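Fladar Street Tool and Household Library: What's New for Members

Spring Borrowing and the Back Shelves

The back storage area at Fladar Street is getting a sort-out this month, and it will affect some of what you can borrow until the end of April. Large items are staying put. That means ladders, the two carpet cleaners, the tile saw and the folding tables can be booked the usual way. Camping gear, canning equipment and most of the sewing machines will be off the catalog for part of the month while we check them over and give them new labels.

If you have already reserved something from one of those groups, your reservation stands. Mayuree Rungrueang has gone through the bookings and set those items aside under the front counter. You don't need to call to confirm. If you haven't reserved and you need a tent for April, please ask at the desk, as the online catalog will show them all as out.

The library now lists 1,000 items. When we moved in from the Vlachopoulos building we had 105, and the shelf plan we use today was drawn up for that number. Things have been put wherever they fit. A pressure canner was entered under "garden" for two years. The stud finders were in three different places, and one member bought her own after being told we didn't have any. We had four.

The new plan sorts by job. Everything for painting goes together, from drop cloths to the paint sprayer, and the same goes for plumbing, baking, sewing, yard work and so on. Items that belong to more than one job will be kept with the job they are borrowed for most often. Extension cords go by the door, where people forget them least.

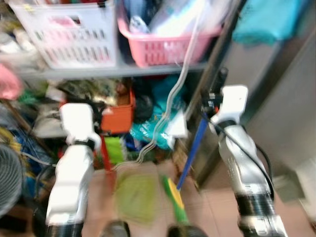 Labels are changing too. The old ones were handwritten on masking tape, and the tape dries out and drops off. The new labels are printed, with a four-digit number and the name of the item in large type. The number is the one to use when you renew by phone. Old numbers will still work through June, and after that the system will only take the new ones.

We have also had to make some decisions about things that don't get borrowed. Last year members took out 3,755 loans, and a small part of the collection made up most of them. The carpet cleaners, the pressure washer and the long ladder hardly spend a night here in summer. At the other end, the bread machines have not left the building since we got them. We are keeping one of the three. The other two, along with a fondue set, a box of slide trays and a number of duplicate hand tools, will go on the giveaway table by the entrance. Members can take up to two things each. Whatever is left when the sort-out is over goes to the Pokar Road thrift store.

Please do not bring donations until May. We know spring cleaning is when people find things to give, and we would like to have them, but we need the floor space. When we open again for donations, the list of what we want is short: cordless drills with a working battery and charger, hand trucks, a second tile saw, and canning jars in any size. We can't accept anything gas powered, car seats, mattresses or electric blankets.

Returns

Returns go to the front counter during open hours. Please don't leave items outside the back door. We lost a wet vacuum to the rain in January and had to replace it at a cost of $100, which came out of the repair budget.

A few reminders on condition. Empty the carpet cleaner tanks, both of them, and leave the lids off to dry. Brush the dirt off garden tools. Put the blades back in the case with the tile saw. If something broke while you had it, tell us when you bring it in. There is no charge for normal wear, and we would much rather hear it from you than from the next person who takes it home. The repair bench can fix most things in a week or two if we know what went wrong.

Late fees stay the same at a dollar a day for most items and three dollars a day for anything on the high-demand list. You can renew once if no one is waiting.

Knife and Tool Sharpening

The sharpening bench will be back in May, from 10 a.m. to 1 p.m., in the front room. Bring up to three items per household. Kitchen knives, scissors, pruners and chisels are fine. Serrated knives and pinking shears are not. Wrap blades in a towel or cardboard and tape your name to them.

Membership Renewals

Memberships that started last spring are coming due. You can renew at the desk or by mail, and the form now has a place for a second adult in the household. If you have moved, bring something with your new address on it. Members who live on the Vulari side of the river can still join at the in-town rate through the end of the year.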